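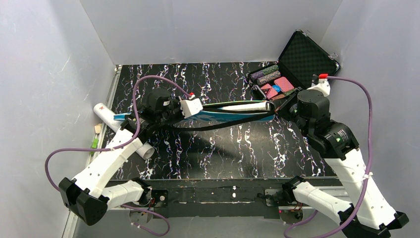 Notes from the visit to Timisby, June

The packing building at Timisby handles long goods: umbrellas, rolled charts, tent poles, lengths of paper and anything else that will not sit in a square carton. Divya Warrier met us at the goods door shortly after nine and took us through in the order the stock travels, from receiving to dispatch.

**Receiving.** Incoming cases arrive flat and are stored on their sides, 60 to a bay. Each one is opened, checked along the rim and placed on a shelf by length. The rim gets most of the attention. A twisted edge pulls the opening out of line, and the contents catch on the way in. Rejected cases go back to Piras with a slip stating the fault.

**Case stations.** Work at the stations is confined to long, narrow cases that open along the top. A case of this shape is awkward to fill. It bends if held at one end only, and a cylindrical item laid in it will roll or slide towards the lower end. The rule on the floor is to keep the case level, opening upwards, with the strap hanging clear of the opening. The blue patterned case with the black and light green rim follows that rule: the white cylinder lies lengthwise in the right half, and the wide black strap hangs in front.

The station itself is plain. The tabletop is black with white, violet and brown veining, and pale grey surfaces close off the back and both sides. Karthikeyan Kandasamy told us that the side surfaces were added after cylinders kept rolling to the floor. He would have preferred a plain top, as small paper labels are hard to find against the veining.

**Measuring.** Contents are sorted into two length classes before they reach the stations. Kaja Lepik showed us the gauge, a fixed rail with a stop at each end. Items that bind against the second stop are set aside for the longer case. She rechecks the rail at the start of each shift and enters the reading in a bound book.

**Dispatch.** Closed cases are packed across the width of a crate with card between layers. Output on the morning of our visit was 181 cases by noon, against a planned 195. Brahim Abdel Rahman put the shortfall down to a late delivery of card. Crates for Tamano are held to a maximum of 100 cases for handling weight.

Two questions were left open. We asked whether straps should be tucked in before crating, and were told that practice differs between shifts. We also asked for the rejection rate by fault, which Divya Warrier will send on.

The visit ended at half past one. Visitors should bring closed shoes, and parking is at the north gate.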